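Section 4: Running the Kitchen Demo for Visitors

I wrote this part after our February open day, when Ratree Thammasiri and I ran the simulated kitchen back to back until my voice gave out. The earlier sections cover installing Gestar and loading a room. This one is just the stuff you need when there are people standing behind you.

Before the doors open

1. Turn on the demo computer first and the big screen second. If you do it the other way around, the picture lands on the little monitor and you'll be crawling under the table looking for the cable.

2. Open Gestar and pick Kitchen from the room list. Loading takes a while on our machine, so go get your coffee now.

3. Choose the overhead view. Visitors ask for the other views sooner or later (kids especially!), and you can switch with the V key whenever you like.

4. Type 2,152 in the Start Number box. Any number up to 3,132 works and gives you a different arrangement of things on the counter, but 2,152 is the one I practiced on and I know where everything is going to be.

5. Press Load, then Hold. Hold keeps the arms still while you talk.

Note: If the counter comes up blank, press Load again. Paora Tapsell says this was fixed in the Plaretis update, and maybe it was, but I still see it now and then.

Starting the demo

6. Say hello and tell people it's a simulation. I put this off the first time and a very nice man asked me where we kept the real kitchen.

7. Press Release. Give the hand a few seconds before you touch the sliders.

Two views from the overhead camera, with the drawer open in both:
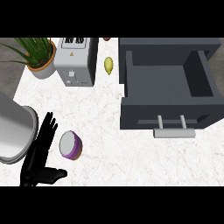
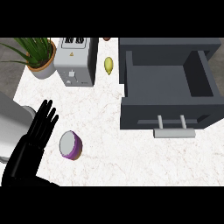
8. Set the speed slider to 40. Full speed looks exciting from the back of the room, but folks up front can't follow it, and you want them to be able to ask "why did it do that?" while it's still doing it.

9. Let a visitor take a turn. Hand them the Kadon controller with the strap already around their wrist and tell them to move slowly. Most people swing it like a tennis racket anyway - keep your own coffee well back.

10. If the hand gets stuck against something, press Hold, then Back One. You don't have to reload the whole room. I did that all morning before Corey McAlister leaned over and showed me the button, and I'd like to save you the embarrassment.

Caution: Don't press Clear while a visitor is holding the controller. It drops the connection and you'll have to pair it again with everybody watching, which takes almost 40 seconds and feels a lot longer.

Caution: Leave the Save Every Run box unchecked on open days. The folder fills up at 1,000 runs and then the program stops without any message at all. If you do want to keep one good run, press S right after it ends.

Between groups

11. Press Hold, then Load. You'll get the same starting arrangement back as long as you haven't changed the number.

12. Wipe down the controller and put it on the charger, even if you only have a couple of minutes.

13. Check that the sound is still off. Somebody always finds the volume knob.

Shutting down

14. Press Hold, close Gestar from the File menu, and wait for the little wheel to stop before you turn off the computer.

15. Write your start number and any oddities in the blue notebook. Ruairi Haldane reads it before the next visit and sets things up from there, so please print.

Moving the arms by keyboard, with no controller at all, is covered in Section 5.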